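The Farkholm Under-Desk Cable Tray, After One Long Winter

Print this page | E-mail this to a friend

Cable management is the least glamorous part of any workspace, and I have let it slide in pretty much every place I've ever worked.
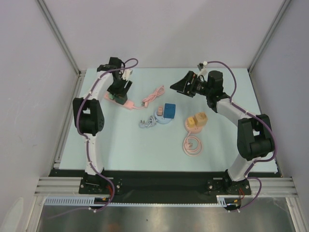
Why I bought it

My desk is a hand-me-down door on two filing cabinets (yes, still!) and for years everything that plugged in lived in a heap under it. Monitor, lamp, printer, the speaker I keep meaning to give back to my sister, two chargers, a space heater I'm not supposed to run off a power strip and don't anymore. Every time I vacuumed I either skipped that spot or pulled something out of the wall. Usually the monitor, usually with something unsaved on it.

So in the fall I finally went shopping. I looked at the Sutden basket, which is cheaper, and at a fabric sling thing that Constanza Henríquez swears by. I ended up with the Farkholm because it was the only one at Beltside that I could pick up and poke at before paying. Beltside had it on the bottom shelf next to the drawer liners, in the plainest box you've ever seen.

What's in the box

A steel tray with slots along the bottom, two mounting brackets, 8 wood screws, a bag of hook-and-loop ties, and a folded sheet of directions with drawings and almost no words. There's a white one and a black one. I got white, and I'd get black next time, because the white shows every smudge from when I was lying on my back with dusty hands trying to find the pilot holes.

The steel is nice and stiff. I leaned on it pretty hard on the kitchen floor before I put it up and it didn't bend. The edges are rolled over too, so you can shove your hand in there without getting cut. My old office had trays with raw edges and I still have a little scar on my thumb from one of them.

Putting it up

The directions say one person can do it. One person can, if that person has a third arm. I got the first bracket on fine, then spent a good long while holding the second one with my knee while the drill rolled away under the bookcase. In the end I called my neighbor Dardo Benítez over and it took us maybe ten minutes, including the part where he told me my desk was a door.

A few things I'd do differently. Take everything off the desk and flip it over if you possibly can. Mark your holes with painter's tape, not pencil, especially if the underside is dark. And check the length of your screws against the thickness of your top! Mine is thick enough, but Constanza's is a skinny little thing and those same screws would have come right up through it next to her coffee.

Oh, and the bracket with the longer lip goes toward the wall. The drawing shows it, sort of, if you turn the sheet sideways.

Living with it

I love not seeing the cords. I really do. The power strip sits flat in the tray with room on either side for two fat adapters, and the extra cord gets coiled up and tied down. I can vacuum! I can stretch my legs out! The first week I kept kicking at the spot where the heap used to be, just out of habit.

It holds more than I figured it would, too. After a month I had tucked in the router, which I then had to take back out since the signal in the bedroom went to pieces. Keep your router out in the open, that's my advice, steel tray or no steel tray.

Now for the grumbles. The slots in the bottom are too narrow for a regular three-prong plug, so anything you want to feed through has to go over the side. If you swap chargers a lot, that gets old fast. I unplug my laptop every evening, and by the second week I'd given up and run that one cord straight up the leg of the filing cabinet with a couple of clips. It looks fine. It does mean the tray is really for stuff that stays put.

The ties are the other thing. They're flimsy, and the fuzzy side started peeling on two of them before Christmas. I bought a roll of better ones (Durán makes a wide kind that you cut to length) and threw the originals in the junk drawer, where one of them is now holding the takeout menus together.

And dust. A tray full of cords is a wonderful place for dust to settle, and you can't see it from your chair, so you forget. I got under there with the brush attachment in March and what came out was not pretty. Put it on your calendar or something.

How it stacks up against the Sutden

I borrowed the Sutden basket from Hortensia Iturra for a weekend so I could be fair. It's wire, it's lighter, and it clamps on with no drilling, which will settle the matter for a lot of renters. Plugs go through the gaps with no trouble at all. But the clamps wouldn't grip evenly on my wavy old door, and it sagged in the middle as soon as I loaded it up. On a regular flat desktop I think it would do just fine, and Hortensia has had hers up for two years with no complaints.

Should you get one?

If you own your desk and don't mind making holes in it, yes, I'd go for the Farkholm. Buy better ties the same day and save yourself the second trip. If you rent your furniture, or your desk is glass, or you're forever plugging and unplugging, get the wire one.

I've since ordered a second tray for the sewing table. Dardo has already been warned.

Share this review (8) | Comments (3)

Contact us | Copyright, all rights reserved | Back to top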